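The Minutes of the Jimside Tenants' Quarrel

Jagadeesh Rajan had lived below Aurelio Arellano for eleven years before either of them wrote anything down. Then came the business with the piano, and after that there was a great deal of paper.

The first letter was polite. It was slid under the door of 4B in February and it said that Jagadeesh had nothing against music as such. He only wondered whether Mr. Arellano knew other pieces.

Aurelio knew one. It was a waltz by a man named Donati, it had 172 bars, and he had been getting the first 60 of them right since his divorce. He wrote back on the reverse of the gas bill.

"Dear 3B," it said. "I am working on it."

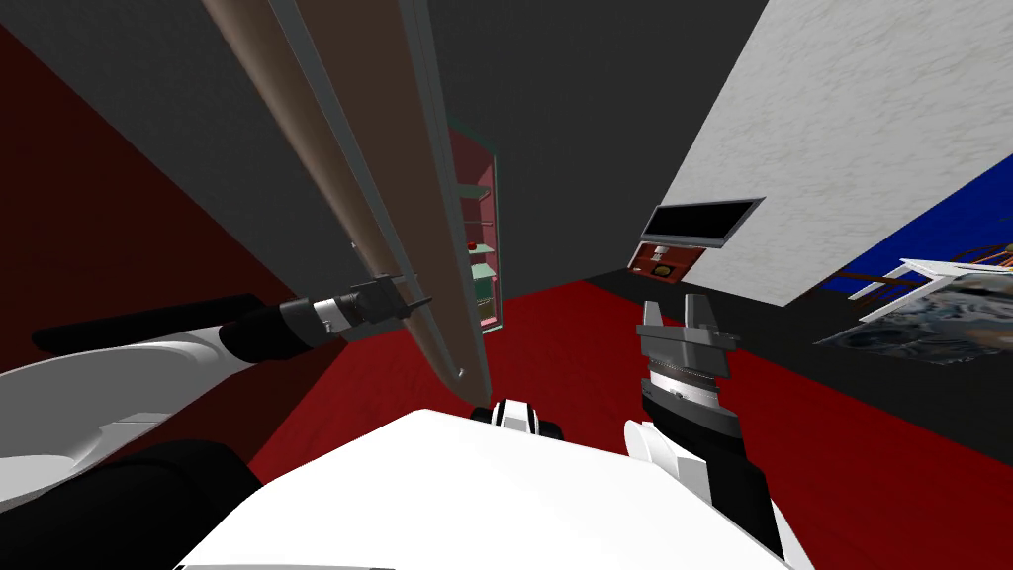 The gripper at the edge of the tall door panel.

Jagadeesh read this standing up. He read it again sitting down, found it no better, and went to look for his good pen.

By spring they were up to a letter a day. The landlord, a firm called Ploninance that had bought Jimside from a dentist, was copied on everything and answered none of it. Aurelio's spelling got worse as his feelings got stronger. Jagadeesh corrected it in green and sent the pages back upstairs, where they were pinned over the piano.

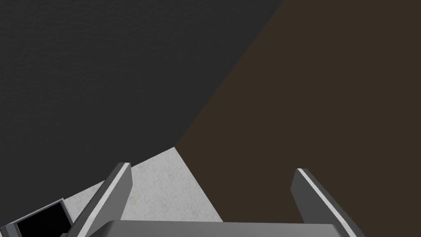
"You have misspelled 'nuisance' three ways," Jagadeesh wrote. "Please choose one and stand by it."

Aurelio chose the worst. He also bought a metronome, a secondhand Nakov with a tick like a dripping tap, and set it going on the floorboards right above Jagadeesh's bed.

Then in the fall the letters stopped. So did the waltz. Jagadeesh slept beautifully for two nights and on the third lay awake until four – listening, he told himself, for mice. 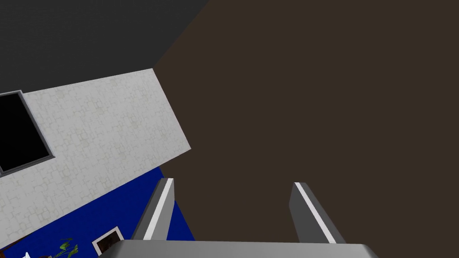

He went up in his slippers. Aurelio opened the door with his left wrist in plaster and a look of great dignity.

"Stairs," said Aurelio.

"I see. How long?"

"Six weeks. You must be thrilled."

Jagadeesh looked past him at the wall of green ink. It was a lot of green ink. He had not known his handwriting was so small.
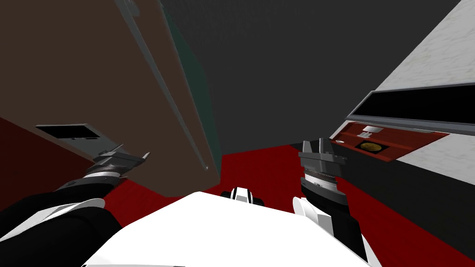 Word count: 658

"I had lessons," he said. "As a boy. I could possibly manage the left hand."

Aurelio thought about this for as long as a man can with his neighbor standing on the mat in slippers. Then he moved over on the bench.

They were terrible. They were terrible at bar one and they got lost entirely at bar 61, where Aurelio had always gotten lost, and they had to stop and blame each other. At half past nine there was a rustle in the hall, and a sheet of paper came sliding in under the door.

"5B," said Jagadeesh, turning it over. He felt in his robe for the green pen.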